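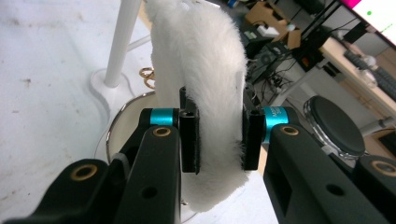

Brilham passive monitor controller

Hi, I'm Sabina, and I build the Brilham at a bench in the back half of a shop on Jurkgate. It's a volume knob for your studio speakers. That's the short version, and if you already know you need one you can skip down to the specs. The longer version is below, because people write to me with the same questions most weeks and I'd like to have somewhere to send them.

Why I made it

I mix in a spare bedroom. For years I turned my speakers up and down with the knob on my audio interface, which was tiny and right next to the gain knob for input one. I grabbed the wrong one all the time. I also found that at low volume, late in the evening, the left speaker got a little louder than the right, and I'd nudge a vocal over to make up for it and then wonder the next morning why the vocal was off to one side. Cheap volume pots do this. The two halves don't track each other well near the bottom of their travel, and the bottom of the travel is exactly where you are if you have neighbors.

So I built myself a box with a stepped switch in place of the pot. Every position has its own matched pair of resistors, one for the left and one for the right, and the balance stays put all the way down. A friend wanted one, then the studio at Sirncombe asked for a pair, and that's more or less how it became my job.

What's on it

The big knob in the middle is the volume. It clicks. The clicks are fairly firm, and I get the odd email from somebody who expected a smooth turn, so please know that going in! The nice thing about clicks is that you can come back to the same level every time. I keep a bit of tape under my knob with a pencil mark where I do most of my mixing, and when I've been turning things up for fun I go back to the mark before I make any decisions.

To the left of the knob there are three toggles. Mute kills everything. Dim drops the level by a fixed amount, handy when someone is talking to you and you don't want to lose your place. Mono sums left and right together, and I use that one more than the other two put together. If your wide guitars vanish when you press mono, better to hear it now than when the song comes out of somebody's kitchen speaker.

To the right there's a speaker switch, A or B. I have my main pair on A and an ugly old pair on B that makes everything sound like a car with the windows up. You can trim the B output with a little screwdriver slot on the back so the two pairs match in level. Do it once, by ear or with a meter, and leave it alone.

Around the back: one stereo input and two stereo outputs, all on balanced quarter-inch jacks. There's no power supply. I like that there's no power supply. It means there's nothing to hum and one less brick under the desk.

The passive question

Somebody is going to ask, so — yes, passive means it can only turn things down. There's no amplifier in there. For nearly everyone with an interface and a pair of powered speakers this is fine, as the interface puts out far more level than the speakers need anyway. You turn the interface output all the way up (or to wherever the manual says is full level), leave it there, and do everything from the Brilham.

The one thing passive boxes are fussy about is cable length on the output side. Keep the run from the Brilham to your speakers reasonably short. In a home room you won't have any trouble. If you want to put the box on a desk and the speakers at the far end of a church hall, get an active controller from somebody else, and write to me if you'd like a suggestion.

Also, turn the speakers' own input knobs down a little before you hook it up. If they're wide open you'll spend your life in the first three clicks, and that's a waste of a good switch.

Setting it up

Turn your speakers off. Run two cables from the main outputs of the interface to the input jacks, then two cables from output A to the speakers. Set the big knob to its lowest position, put mute on, turn the speakers on, and take mute off. Play something you know well and bring it up click by click.

If the sound seems thin and far away with no middle to it, one of your cables is probably wired backwards or isn't pushed all the way in. Press mono. If nearly everything disappears, it's the wiring. I've had boxes mailed back to me for this and found nothing wrong, so try a different cable first and save us both the postage.

Use balanced cables if your gear is balanced. Unbalanced ones will work, but please don't mix the two kinds on the same pair of speakers.

Specs

Volume: stepped switch, hand-matched resistors
Input: one stereo pair, balanced quarter-inch
Outputs: 2 stereo pairs, balanced quarter-inch, B with trim
Switches: mute, dim, mono, A/B
Power: none needed
Width: 111 mm
Case: folded steel, powder coated in dark green or gray
Feet: rubber, with a spare set in the box

The feet matter more than you'd think. My first batch slid around on the desk whenever you turned the knob, and Debnath, who does my metalwork, ended up making the bottom plate thicker for weight. It stays where you put it now.

What comes in the box

The controller, the spare feet, a small screwdriver for the B trim, and a printed card with the hookup drawing on it. Cables aren't included. I used to include them and everybody needed a different length.

Waiting times and repairs

I build in batches, and I post on the order page when the next one opens. The current batch is being wired now and the next one opens in August. Green usually goes first. If you'd like to be told, use the mailing list form on the order page, and I'll only write when there's something to buy or something to fix.

Repairs to the original owner are free for as long as I'm doing this. Switches do get dirty after a few years in a dusty room, and you'll hear it as a scratch or a short dropout on one click. Turn the knob from end to end a couple dozen times and it will often clear up by itself. If it doesn't, send it over and I'll clean it. Please don't spray anything into it! I've seen what some of those sprays do to the contacts.

I answer email on Monday mornings, and the rest of the week I'm soldering. If you're near Jurkgate and want to try one, write first so I can have the speakers set up, and bring a song you're sick of hearing.

— Sabina Majumder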